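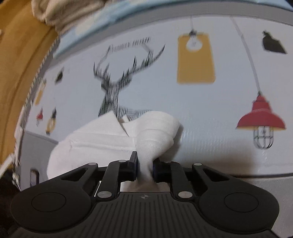 图1 手持夹爪夹起一块白布,布在指垫之间拧成一股

# 手持夹爪采集布料操作数据:我们小组的操作规范是怎么一条一条写出来的

课程项目报告,第二稿
指导教师:Mogens Eyvindsson
日期:2026年10月15日

## 一、先说说这份报告写什么

我们组的题目原本叫“基于手持夹爪的布料抓取数据采集”,开题的时候大家满脑子都是模型、网络结构、成功率曲线,谁也没想过最后花时间最多的会是一份操作规范。可是采了两个星期以后,四个人采回来的数据放在一起,简直像四个不同项目的东西:有人夹布角,有人夹布中间;有人夹住了停一停再提,有人手一碰到布就往上拽;文件名更是五花八门。Eyvindsson老师看完以后没有批评我们,只是问了一句:“如果明年换一组同学接着做,他们照着什么做?”我们答不上来,于是就有了这份报告的主体部分。

规范在组里的代号是Vora,名字是取文件夹的时候随手定的,后来叫顺口了,就一直沿用下来。下文说的“Vora规范”或者“规范”,指的都是它。写作时我们参考了隔壁Tuvside小组去年留下的实验手册,他们做的是硬物抓取,有些条目可以直接拿来用,有些到了布料这里就完全行不通,后面会讲到。

## 二、任务和数据的基本情况

任务本身很简单:操作者手持夹爪,从台面上夹起一块布,提起,移到指定位置,松开。我们把这样一个完整过程叫作一“条”。计划总量是500条,到写这一稿为止,通过检查、正式入库的有400条,剩下的打算在十二月之前补齐。

布料是最难管的对象。一个杯子放在那里,今天和明天是一个样子;一块布只要碰过一次,褶子就变了,再也回不到原来的形状。图1里的布就很典型:下面被夹爪收成一个拧紧的细颈,上面却散开成一团,左边还伸出一片折得比较平的布边,带着一个尖角。光看这一个瞬间,很难说这次抓取应该算“夹中部”还是“夹边缘”。我们组里为了这类情况争论过好几回,最后的办法写在第三节第4条里。

## 三、Vora规范的主要条目

规范全文一共16条,附在报告后面。正文里只挑几条我们觉得最值得讲的,也把当时怎么想的一并写下来,希望接手的同学看了不会觉得莫名其妙。

**1. 开始前检查夹爪。** 空手开合几次,听一听、看一看各个连杆关节转动是否顺畅,再检查两侧指垫有没有松动或者沾上线头。线头这件事是布料任务特有的,Tuvside的手册里没有,是我们自己加的。指垫上缠了线头,下一块布很容易粘着不放,松开动作就不干净。

**2. 镜头视野要留住夹持点。** 录制过程中,两个夹指和布接触的位置应当一直看得见。布提起来以后体积会变大,容易把后面的东西挡住,背景被挡没有关系,夹持点被挡就要重录。

**3. 手速放慢。** 这一条是最后才加进去的,却是现在大家提醒得最多的。手一快,背景就糊。图1里鹿角上方那一小行手写体样的字就已经糊得认不出来,鹿角本身也带着拖影。夹持点附近尚且清楚,所以这一类画面按规范可以保留,但要在备注里写“背景模糊”。如果连指垫边缘都看不清,整条作废。

**4. 抓取位置按接触点标注。** 标注的人只看两个指垫之间夹住的是布的哪一部分,不去猜操作者原来想夹哪里,也不看上面散开的形状。实在看不出来的,标“不确定”,不许硬选一个。我们一开始很不愿意用“不确定”,总觉得用多了显得数据不好看。老师说,标错的数据比标“不确定”的数据麻烦得多,这句话我们后来抄在了标注表的第一行。

**5. 背景不必清空,但要登记。** Tuvside小组要求背景必须是纯色板,我们讨论以后没有照搬。布料操作将来总是要在有花纹、有杂物的地方进行的,背景带图案反而有用。像图1后面那种浅灰蓝底、画着鹿头和各式灯具的图案面,登记时写清楚“有图案,含动物和灯具线条画”就够了。白布配浅色背景时要多留心,布的轮廓容易和背景混在一起,标注时最好放大了看。

**6. 每录完一批,当场抽查2条。** 由没有参加这一批录制的同学来看。抽查的人只要发现一条不合格,整批都要过一遍。听起来很严,刚推行的那几天大家确实有点怨言,不过返工的次数很快就少了下来,也就没有人再提了。

**7. 安全。** 夹爪的连杆之间有空隙,手指不要伸进去整理布,要整理就先把夹爪放到台面上。长头发扎起来,袖口挽好。这些话写出来像是在啰嗦,可我们还是希望每次开工前有人念一遍。

## 四、执行中遇到的问题

最大的问题出在文件命名上。我们原来让每个人自己写操作者、布料编号和日期,结果有人把顺序写反了,合并的时候有将近一个下午都在对表格。现在改成由Mtshali脚本自动生成(脚本的名字也是文件夹带来的,请不要深究),人只填布料编号一项。

第二个问题是规范改了以后,旧数据怎么办。第3条和第4条是中途加进来的,在那之前录的数据没有按新标准检查过。我们商量了很久,有同学主张全部重录,也有同学觉得可惜。最后的决定是旧数据全部重新看一遍,合格的补上备注以后留下,每条数据都要写明依据的是规范的哪一版。这件事做起来很枯燥,但做完以后心里踏实了许多。

第三个问题是人的问题,说出来有点不好意思。同一个人连续录久了,动作会越来越随意,自己还察觉不到。我们回头看抽查记录,不合格的多半集中在一批的后半段。所以规范里加了轮换的要求:录完一批必须换人,哪怕当时手感正好。

## 五、给接手同学的话

Bradville校区的同学下学期也会加入这个项目,到时候两边用的台面、灯光、布料都不一样,规范里肯定有不少地方要再改。我们的建议是放心改,但改的时候请在文档末尾的修订表里写一句为什么。我们自己吃过这个亏:有一条关于布料静置的规定,写的时候大家都明白,过了一个月回头看,谁也想不起来当初是怎么定下的,只好重新试了一遍。

另外,请新同学第一次采集之前先跟着老同学看一批、再自己录一批练手的,练手的数据单独存放,不要入库。布料这东西,光读文字是体会不到的,总要亲手夹几次,才知道手腕该在什么时候停。

## 六、待办

- 补齐剩余数据,并完成抽查
- 第5条增加浅色布配浅色背景的登记示例
- 与Bradville校区核对布料编号表
- Mtshali脚本加上规范版本号字段
- 附录的修订表还缺前两版的记录,正在从聊天记录里往回找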